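Arain cell, notebook — July, started 14:10

Glasses-into-case job again. Stopped early, writing this up before I forget the order things happened in.

Short version: left wrist overshot on the approach to the case and the software stop did not catch it. The hardware stop did. No damage I can find, but I don't want anyone running the left side until the checks at the bottom are done.

Setup same as this morning. Green grid cloth, case lid up, glasses to the right of it, both arms parked out of the way before each go. Rudetti controller on both sides, Plundov grippers, new wrist camera mounts on since lunch. Speed limit at the wrist 210 mm/s. Log is under Ornitden, run 73.

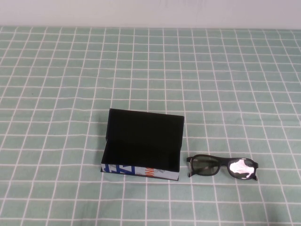 First attempts after lunch fine, if a bit slow. Then on 73 the left arm started its move to the case and didn't slow down where it should. Heard it before I saw it, the shoulder joint has that whine when it's being asked for more than it likes. Hit the red button. Arm stopped well short of the wall but a lot closer than I'm happy with.

Log says:
— target sent OK
— force reading flat all the way, i.e. zero, not small. Zero.
— position error climbing, peak 3,380 counts
— no fault raised on the controller. None. Limit is supposed to be well under that.

So two things wrong, not one. Force sensor reading nothing, and the error limit not tripping. Either by itself we'd probably have got away with.

Force first. Pulled the connector at the left wrist, one pin looked slightly pushed back. Reseated it, got readings again. Wiggled the cable, lost them, wiggled, got them back. So intermittent. Cable goes round the outside of the new camera mount now and it's tight when the wrist rolls past halfway. That was my routing, in a rush, so that's on me.

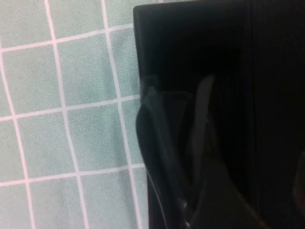 Error limit is more worrying. Config file on disk has the right value. Value actually loaded in the controller is the factory one, miles too high. Read it back twice. Think what happened is the restart at lunch loaded defaults for the left side and the right side kept its own. Have NOT proved this. Restarted with the drives off and it loaded properly, restarted again and got defaults. So 1 out of 2, which tells us it happens and nothing about how often.

Right side checked as well, limit correct, force reading steady with the cable pulled about a bit. Leaving it alone.

Also, a zero from the force sensor should be treated as a fault in its own right. With the gripper's weight hanging off it, it can never really be zero. Easy check to add, should of been there from the start.

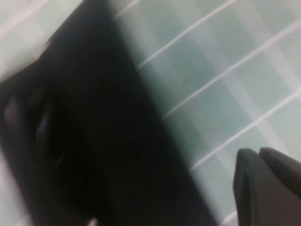
Went back through the wrist camera recordings to see if they'd help with timing. Not much. The clocks on the cameras and the controller are out from each other and I can't line them up well enough to say when the overshoot began. Use the joint log instead. Sync wants fixing but seperate job.

Done so far:
— left drives off, tag on the isolator
— connector reseated, cable only taped for now, don't trust it
— log and both config read-backs copied to the Arain folder

To do before left arm moves again:
— new wrist cable, longer, routed through the inside of the mount
— read the limits back from the controller after every restart and refuse to enable if they don't match the file
— zero-force check, trip within 2 cycles
— test the stop from slow speed first, nothing on the table, someone on the button
— ask Rudetti support if the defaults thing is known

Right arm OK to use by itself, half speed. Glasses need a wipe before next lot, fingermarks from me moving them about.

16:35. Cable ordered. Left tag still on, please leave it on.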